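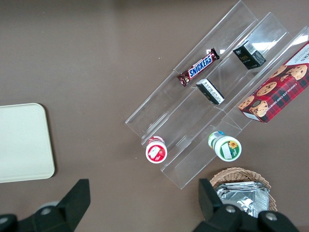
Nov 9, 2019, shop, back bench

Long day, mostly a good one! Kamrul got here before me and had already pulled the wrist apart, so the morning went into putting it back together (his words: "it was clicking"). The click was the cable clip touching the second joint cover. I moved the clip down one hole and we haven't heard it since. If it comes back, look there first before anybody takes the wrist off again, please.

New jaws are on. These are the angled ones Sewwandi drew up in September, and I like them a lot better than the flat pair. The slope on the inside face means I can come down next to a thing without the back of the jaw hitting whatever is behind it. Screws are snug, no threadlocker yet, so check them before you run anything.

Snack shelf job, which is what I really wanted to get to. The clear stand is a pain for the camera. From straight overhead all you get of it is thin shiny edges and some gray shadow, and the brown table comes right through the plastic. Gaduvby (the planner, for anyone reading this who missed the naming vote) kept deciding the steps weren't there and tried to go for the Snickers as if it was lying flat on the table. It stopped short when the force limit tripped, so no harm done, but I don't want to lean on that. I've typed the stand in by hand as a fixed shape for now, angle and all. It's sitting on the diagonal and I'd like it to STAY on the diagonal, so if you need the table, work around it.

Picks so far:

- Snickers, top left step: fine once the stand was in the model. Grab across the middle, over the logo. Grabbing near the crimped end makes it swing.
- small black boxes, middle step: the upper one is okay. The lower one is tilted on the slope and the jaws close on a corner. Needs a wrist turn first, and I haven't written that.
- shortbread box (the red plaid one with the cookies on it): too wide, skipping it. Kamrul thinks we can push it with one jaw. We can try that when I'm not the one standing next to it.
- the two little bottles at the bottom ends: lids are easy to find from above, the sunflower one especially. Didn't try the red and white one, ran out of time.
- foil packets in the wicker basket: no. The shine blows out the exposure and the weave catches the jaw tip. Later.

Drop spot is the cream tray on the left. I set the release height at 9 mm over the tray floor and the Snickers landed without bouncing over the rim, so I'm leaving it there. Speed is capped at 200 in the config and I tried 305 for one run. Don't do that, the whole bench joined in and Kamrul's coffee went with it.

One thing I can't work out. The right jaw gets to its closed position a hair later than the left. It could be the new linkage wearing in, or it could be me not zeroing it after the swap (likely, I was hungry). I'll zero it cold tomorrow and see if it's still there.

Also the camera sees a lot of jaw now. These are longer than the old pair and they fill up the bottom of the view, with one of them right over part of the basket. I can mask them out in software, but Sewwandi has a bracket idea that tips the camera forward 7 degrees and I'd rather have that, if the printer is free. Sewwandi, if you see this, it's free after lunch!

To do:

- zero both jaws, write the numbers on the tape on the base
- wrist turn for the tilted box
- threadlocker
- ask Kamrul where the short hex key went (he has it)
- back up the Gaduvby config before touching the exposure settings

Left everything on the table where it was, power off at the strip. Please don't eat the Snickers until Monday.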